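The Ferry to Dredura

When Valtteri Tikkanen came back to Bindport, he had one suitcase and a letter which he had read so many times that the fold was almost broken. The letter was from his old neighbor, Brijesh Upadhyay. It said only: "The house is still yours. Your mother's kitchen is as she left it. Come before December."

He had been away for 14 years. The ferry office had moved to the other side of the harbor, and the man at the window did not know his name.

"Dredura, one way," said Valtteri.

"There is no one way anymore. You must buy the return."

So he bought the return, and he put the second half of the ticket in his shoe, as his mother had always done with money.

On the boat he tried to remember the kitchen. He could remember the window and the smell of onions, but he could not remember where the table stood. This frightened him more than he expected. He asked himself what kind of son forgets a table.

Brijesh was waiting at the landing with a lamp. He had become small. They walked up the hill without talking much, and at the gate Brijesh gave him the key.

"She talked about the bowls at the end," he said. "Not about the house, not about the land. Two bowls. She wanted that you choose one, and the other goes to your sister in Griditgate."
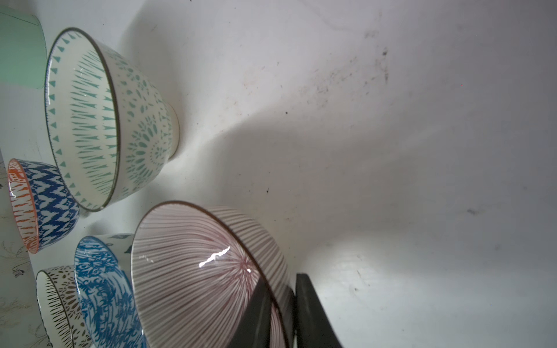
The striped one and the teal one.

Valtteri sat with them until the lamp was low. From the striped bowl he had eaten his soup when he was sick. From the other he had never been allowed to eat, because it was for guests, and the guests were always from the city and always late.

In the morning he wrapped the striped bowl in his good shirt and wrote his sister's address on the paper. Then he stood for a long time with the pen in his hand.

"You are sending her the one you like," said Brijesh from the door.

"She was sick more often than me," said Valtteri.

He put the guest bowl on the table – it was under the window, of course – and asked Brijesh if he had already eaten.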